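The Hired Help Has Four Fingers and a Thumb

By Carmela Sala

The brochure for the Clirkport kitchen arm promises "a calmer back of house". Elisa Negri, who runs the catering kitchen at Grivolo, would have settled for somebody to do the bowls.

She signed up in July for the trial package: 12 weeks, an arm, a hand and a technician named Thomas Rizzi, who comes with the subscription and eats like it. The fee is $89 a day, a good deal less than a casual on a Sunday, and the arm has yet to ask for one off.

Bowls are harder than they look. A plate is flat and predictable, but a bowl has a lip and a curve, and most grippers pinch it like a dead mouse. Clirkport went with fingers, hooked over the rim, and a thumb down the outside.

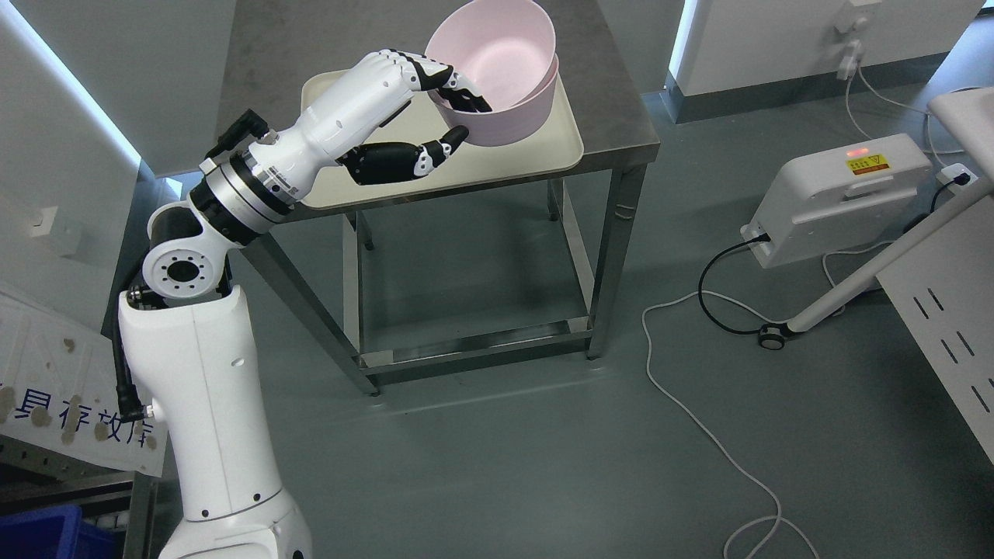
What you get for the money

The package covers set-up, training on your own crockery and 2 service visits. Trays are extra. So is the Bellini software, which lets you name each item and which Negri's staff have used to name everything Kevin.

Rizzi reckons the hand is good for 1,000 lifts between checks. It's slow, mind you – I finished a flat white during one demonstration – and it has no opinion on where a bowl ought to live.

Negri hasn't decided whether to keep it. She has a quote from Dirnness for a second-hand dishwasher in her drawer, and she showed me that first.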